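Skunder ate another wrist cable in February, so this time I set a rule: the hand gets looked at every 2,000 cycles, whether it's complaining or not. It complained at 1,424. Naturally.

Yulan Dong wanted to strip the whole arm. I wanted lunch. We settled on the fingers and the wrist joint, five screws I could reach and two I had to do by feel, swearing at Raltden's manual, which shows a hand from some earlier and apparently roomier era. 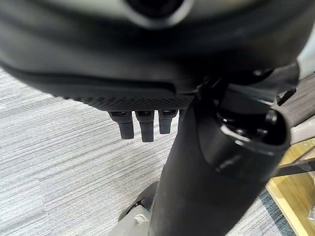

Skunder's fingers and black arm, over the striped carpet.

The trick with the fingers is to wiggle each one by hand before touching any settings. If one has play in it, recalibrating just teaches the robot to be wrong more consistently – I have done this, for most of a weekend.

Next job is the cable clip. Aiguo Yuan says he has a spare in a drawer. He has a lot of drawers.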